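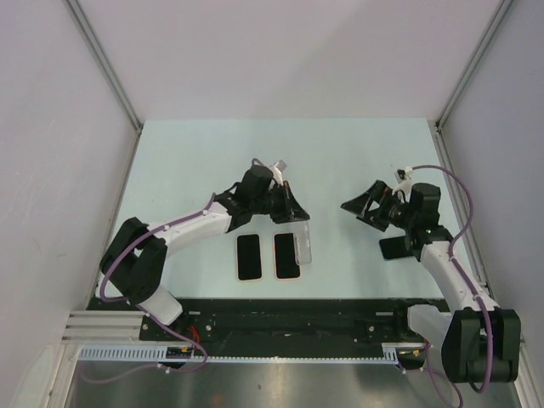

Liesl Mösli wrote back on Friday to say that colour names on paint tins are a menace and should be replaced with numbers. I'd like to spend my 16 minutes disagreeing with her, mostly.

Talks > Wenow Evenings > Speaker notes > Naming the beige

(Slow down. Sip water.)

Start with the Kandpal fan deck. 200 off-whites, two of which I can tell apart on a good day. Read six names aloud, deadpan, and wait. If they don't laugh at "Reluctant Oat", skip the next bit.

Pale walls borrow colour from whatever is near them. Neighbour's brick, the lawn, a red couch. Names don't warn you of this and neither would numbers — Liesl's weak spot, go gently, she's in row 2.

My hallway story. Bought Clanetti "Quiet Harbour", got hospital. Keep it short, the hallway has had enough attention.

Practical bit: paint a big board, lean it in the corner, look at it at 6 in the morning and again under the lamps at night. Don't hold the chip against the old colour.

Questions. Someone will ask about ceilings. Say flat white and move on.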